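Remedios Collado
Cell practice notes, a thread. Bench rules we follow at Hernville for two-arm work with breakable items.
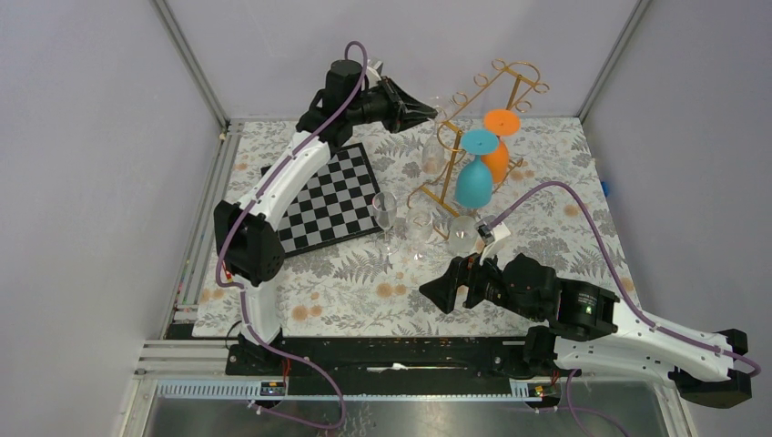
1/ Cable routing comes first in our checklist. A cable needs slack at every joint and a fixed point on every link. Jog each joint to both limits before you sign off. The purple cables on these arms loop high over the upper links and also hang low near the front rail, so both places get checked at full reach, by hand, at low speed.

2/ Shared space. One arm holds the zone over the rack at a time. The other waits outside it with a stationary gripper. We enforce this in the controller. Operator timing is not an interlock.

3/ Glass. Grip force limit is set per item and written in the log. Cap is 60 percent of the default until 44 clean cycles are recorded. Any chip resets the count.

4/ Clear glass on a printed cloth is a hard case for vision. Test on the busy cloth. A pass on plain white does not carry over.

5/ Broken glass: stop both arms, power off, then reach in. Gloves and brush, no bare hands.

6/ Revision 2 of the sheet goes up in March. Fikre is merging the Brirncombe comments on rule 3.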